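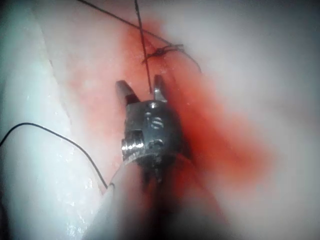
March, Urcombe, 11 at night: the left jaw

What a day! I should be asleep, but I want to get this down while I still remember the order of it, and my hands are too buzzy for bed anyway.

We were on run 34 of the Camargo suturing set. Stiva was driving both arms by itself, I was at the bench with my palm near the red button, and it was going so well. The throws were neat, the thread was getting picked up on the first try, and I had started humming, which should have been a warning. Then the left jaws were told to open and they didn't. No alarm, no message. Stiva asked for open, the motor said it was open, and the tips stayed shut on the thread.

The nasty bit is that Stiva believed the motor. It went straight on to the next move, a pull across to the right, with the left side still clamped. The strand came up tight as a guitar string and I could see the tissue lifting under the knot. I hit the button. Everything stopped, brakes on, both arms holding exactly where they were, and I said a word I won't write here.

It's still a wonderful thing to watch, I have to say. Two tiny steel hands working over a strip of wet tissue! I've been at this for two years and I still lean in every time.
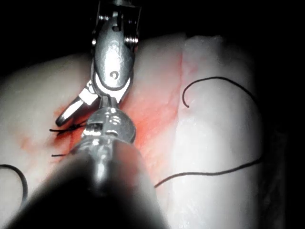 Both instruments close in over the knot, long strand curling away on the right.

So then, detective work. I cut the thread by hand before I released anything (remember this for the checklist: thread first, brakes second) and backed the left arm out slowly. With nothing between the jaws they opened fine. Of course they did. I cycled them over and over with a cup of tea going cold next to me and they were perfect, and I began to wonder if I'd imagined it.

Then I gave them a piece of suture to hold and pulled on it a little with tweezers. Stuck! Not every time, but enough. Under a side load the opening cable goes slack, the motor turns its full travel, and the tips just sit there. I was so pleased I clapped. It's a silly thing to clap at, a broken tool, but a fault you can make happen is a fault you can fix, and I had been dreading a week of ghosts.

The log was 3,000 lines for that one run and I read all of it, on the floor with my back against the radiator. The motor current for the failed opening is a bit lower than for the good ones. It's small but it's there, and Stiva never looks at it. All it checks is position, and it checks that at the motor end of the cable, so from where it sits the world was in great shape.

And then the part I feel less cheerful about. The pull limit should have stopped the arm before I did. It was set to 4 newtons, which I remember choosing back when we were practicing on thick rubber sheets, and I never turned it down when we changed over. That one is mine. I've written it on the whiteboard in big letters so I can't pretend otherwise tomorrow.

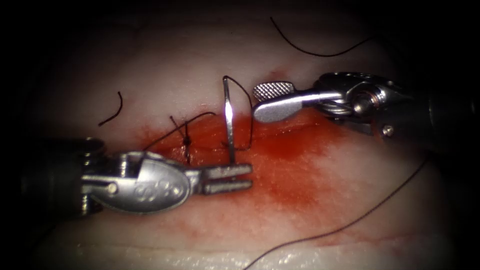
Needle up, with the knot and its cut tails just to the left of it.

Things for the morning. New cable set from the Jurik drawer for the left tool, and mark the old one so it can't wander back into use. Lower the pull limit before power goes to anything. Add a current check to every jaw opening, and have Stiva pause if the number looks wrong, even if that makes it slow and fussy for a while. Then I want to try watching the tips with the camera too, to see if the gap really appears before the next move is allowed. I think that could be lovely. I've already sketched it on the back of the delivery note and I need to not lose that.

The right arm is staying off until the left one has done a full set of loaded openings on its own. I'd love to jump straight to run 35, but no.

Also, buy tweezers. I bent the good ones.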